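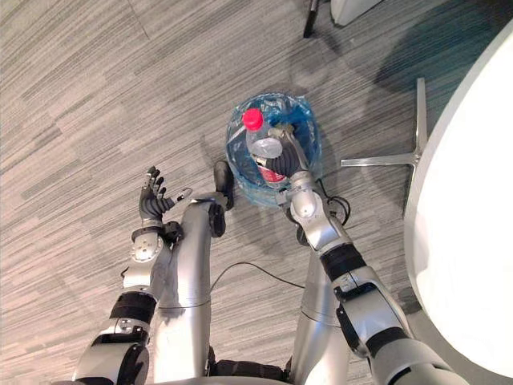

2. Bags, bottles and the Friday problem

Home Projects Reports Search Log in

Our hall at Voltomcombe has recycling bins on every landing and a carpet that has seen things. In January our group set out to learn why so many plastic bottles ended up in general waste when the right bin was often nine steps away. We measured the steps. It was that kind of project.

2.1 What we did

For the trial we put blue liners straight on the floor of the common room, without a bin round them. A bag on the carpet looks temporary, and our theory was that people would treat it as somebody's actual tidying and join in. The liners were the thin see-through sort, so anyone could look at what was already in there and feel either encouraged or judged.

A clear bottle with a red cap is easy to spot through blue plastic, even when it is the only thing in the bag. We found this useful when checking bags from the doorway, a method we adopted early and are not proud of.

2.2 Results

Over the trial we collected 573 bottles. Of these, 200 still had their caps on, which matters because the Valdebenito depot wanted caps left on and the poster in our kitchen said to take them off. The poster had been up longer than any of us had lived there. We replaced it. Someone put the old one back.

Friday was the worst day for sorting and the best for volume. Bags filled by eleven at night and then fell over, as a bag with no bin will. Upright bottles stayed put while there were only a few of them. Once the rim had sagged, people stopped aiming.

2.3 Problems

We bought a roll of 300 liners from Fleduvel, having misread the order form. The remainder are under a bed and are available to next year's group.

Labels were a second nuisance. We had planned to peel them off, tried it for one evening, and rewrote the plan.

2.4 What we would change

Use a frame or a box to hold the bag open. Agree about caps before printing anything. Order fewer liners.

Share Comments (9)

Contact the Midon student projects page | Back to top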